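Katau Tabletop Recording Kit

Overview | What's in the kit | Recording | Specifications | Support

Teach an arm by showing it

The Katau kit is for people who want to collect their own examples for a learning system and would like to start this month, with the furniture they already have. You bring the arm. We supply the fixed camera, the hand controller, the recording box and the Flarnlow software that ties them together, so that every movement of the arm is saved alongside the pictures of what it was doing.

We love this part of the work. Watching a policy pick up a habit from examples you made yourself is a real thrill, and good examples start with a setup that is quick to reset and pleasant to sit at.

Setting the table

Any steady surface within reach of the arm will do. Fix the camera beside or above it, run the alignment check once, and then leave the camera alone -- a small knock halfway through a set is the commonest cause of wasted recordings.

For objects, raid the kitchen. A white plastic cup stood upright, a clear bottle laid on its side and one or two small flat things make a lovely first set, with plenty of variety in shape and height. See-through bottles are harder for a model to learn than solid ones, so include them early and often. Leave enough space between items for the fingers to get in, and turn them to new angles each time you reset.
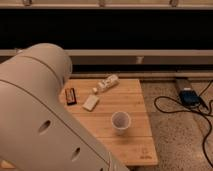
Recording an example

Press the green button, guide the arm through the task with the hand controller, and press again to finish. Flarnlow saves the joint positions, the camera view and your task label together as one example. Fluffed it? Hold the button down and the last take goes in the bin.

The box stores 600 examples before you need to copy anything off, and a full afternoon's work exports in nearly 10 minutes. Files open directly in Vuditz if you like to trim and label there, and there's a plain folder export for everyone else.

Specifications

Cameras: one fixed, with a socket for a second
Storage: 600 examples
Controller lead: 2 metres
Task labels per project: 9, editable
Arm connection: network cable, or the Dmytriv adapter (sold separately)

Good to know

The adapter is needed for older arms without a network socket. Spare camera clamps and longer controller leads are on the accessories page.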